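Blue-green, all winter
Home & Making, Dec 10, 2020

Teal again. Third year running, and the paint people at Sistilley swear they aren't bored of it. Neither am I, quite. My hallway is teal, the back of the bookcase is teal, the inside of one cupboard is teal becuase there was a bit left in the tin.

What has changed is where it goes. Two winters ago it was the feature wall, one bold slab behind the sofa and everyone pleased with themselves. Now it's work areas. The sewing corner, the folding table in the spare room, the place where parcels get wrapped and bills get ignored. People are home all day and looking at the same four feet of tabletop, so the tabletop gets the colour.

I spent a wet afternoon with the swatch books. Jimar do a cloth in a shade they call Harbour, sold off the roll, 12 pounds a metre, and it hangs well but it creases if you so much as glance at it. Bautista's board is stiffer and duller, better for upright panels. Ekance have 267 blue-greens in the current card. I looked at all of them. Do not do this. After the first page or so they are all the same and after the second you can't see red properly.

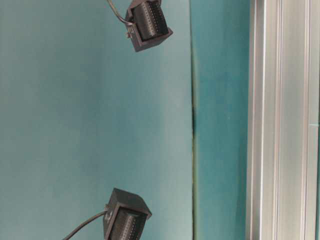
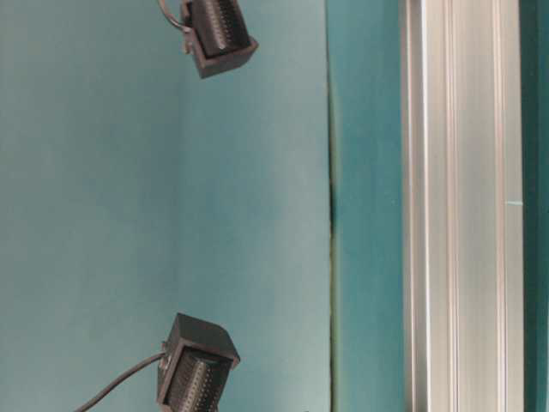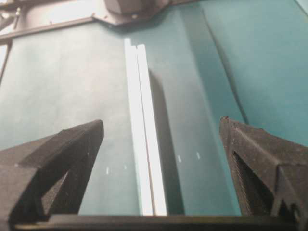
Matt is the thing to ask for. Gloss teal goes cheap very fast, all glare and fingermarks, and a lamp will find every lump in the wall behind it. A flat finish shifts about in a nicer way, greyish in one patch, cooler in the next, and it lets plain black fittings look like a choice. Two black box lights against it, one high, one low, cables just left to trail, and I wouldn't hide a thing. White looks good on it too. Two long white strips laid side by side on a teal surface and you can see the thin dark line between them straight away, handy if your job is lining things up. Try that on cream.

Light matters more than the name on the tin. Same colour, dull blue-green at one end of the table, nearly aqua at the other where the lamp gets it. So test a big piece. Bigger than that. Prop it up, lay it flat, look at breakfast and again when the curtains are shut.

Costs. A litre does one small wall and a panel if you're mean with the roller. A whole room done properly, cloth, board, two lamps and somebody who can cut in a straight edge, came to 2,385 pounds on the quote I was sent, which made me laugh and then go and find my own brush. My corner was under 500 including the stool. The stool was a mistake, too low.

Where it stops is worth a think. I like a hard line, lighter teal up to the corner and then a deeper one, no beading, no trim. Masking tape, patience, pull it off while the paint's still a touch soft. I left mine overnight and took a strip of the wall wtih it.

Swatches are free from Ekance until the end of January, post included. Order more than you need, they make decent bookmarks.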